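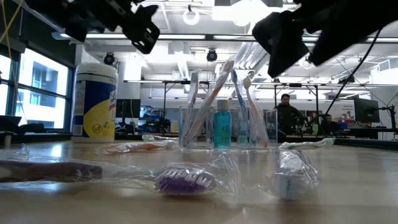

Re: Toiletries for the guest rooms, how do you all store them?

Hello everyone,

I have been meaning to answer this for a while, and then the kettle went on and the afternoon went with it, so do forgive me. The earlier message said:

> We have taken on the spare rooms at Costigan House from September and
> I'm in charge of the bits and pieces people forget to bring. At the
> moment it's all in one big carrier bag in the airing cupboard and I
> have to tip the lot out every time somebody wants a toothbrush. Does
> anyone have a system? Drawers? Jars? I have a shelf 60 cm wide and
> not much patience.

Oh, I do sympathise! We had the carrier bag as well (two of them, in our case, and one had a hole in it). What rescued us at Pallby was a clear acrylic organiser, the kind that stands on a table or a shelf and holds things upright. I like the toothbrushes in there still in their packaging, with a little travel bottle in among them, and guests can see what there is without having to ask. People are terribly shy about asking for a toothbrush, I find, especially late in the evening.

Mixed colours are worth having if you can get them. Ours come in purple, orange, blue and white, and when a family stays the children each choose one and there are no arguments over the basin in the morning. The last lot I ordered was 30 from Setik, all white, and I regretted it by the first weekend.

I don't try to fit everything in, though. Four toothbrushes and the bottle look right to me, and any more and you can't get one out without its neighbour coming too. The spares and anything bulky lie flat, and go back in a shallow box under the shelf. Your 60 cm should be plenty for an organiser and the box side by side, if you'd rather not bend down.

When I fill it up I spread the whole lot out on the table first and look each one over. If a wrapper has split I put that brush aside for cleaning taps and grouting, and any odd scraps of wrapping go straight in the bin before they find their way back into the box. Then brushes in, bottle in the middle, and a wipe over the front because acrylic does love a fingerprint.

One thing I haven't solved is the little flat packets, which slide about and end up underneath everything. I tried a saucer, and then I needed the saucer. Does anybody at Votar still use those small lidded tubs, and would they be deep enough?

Do let us know how you get on with the rooms. I hope the airing cupboard is at least warm!

With all good wishes from Pallby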